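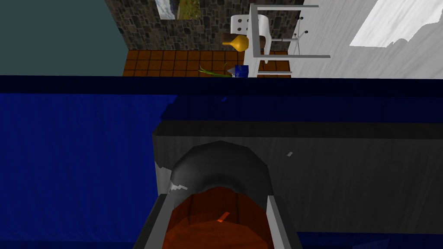 Rented flat, landlord's drawers, how do I stop them sticking?

Posted by Bakska, December 2023

I have moved into a flat in Norholm with a big old painted chest of drawers that the landlord describes as "a feature". Three of the drawers open if you brace a foot against the wall. The fourth has not opened in the 61 days I've lived here and may contain the previous tenant's socks. I'm not allowed to sand, plane or repaint anything. I've tried candle wax on the runners and swearing. Is there anything else that won't cost me my deposit? 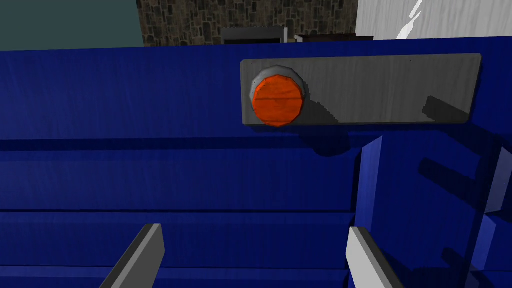
Wu reckons it's the damp and you should leave it all alone until April. Old drawers swell over winter and shrink back when the heating goes off and the windows open. Mine did this every year. Put a tub of those moisture crystals in the bottom one, keep the lid off, empty it when it fills. Rub the runners with dry soap, not the moisturising sort, I made that mistake and the jumpers smelt of coconut for 2 years.

For the stuck one, take out the drawer below and push up and forwards from underneath. Nine times in ten it's a sleeve caught at the back.

Roline

Just buy a new one. There must be 1,000 on the second-hand sites.

Bakska

It's the landlord's, I can't bin it, but thanks. Went in from underneath as Wu said and it came out on the second shove. No socks. One takeaway menu and a key that fits nothing in the flat. Soap is on and three out of four now run properly, so I'm leaving the last one for spring.

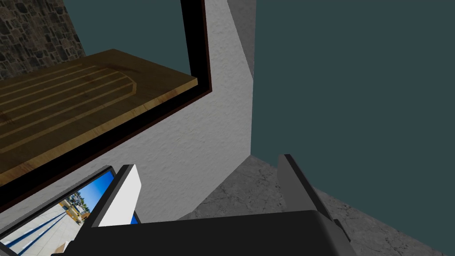 The corner by the teal wall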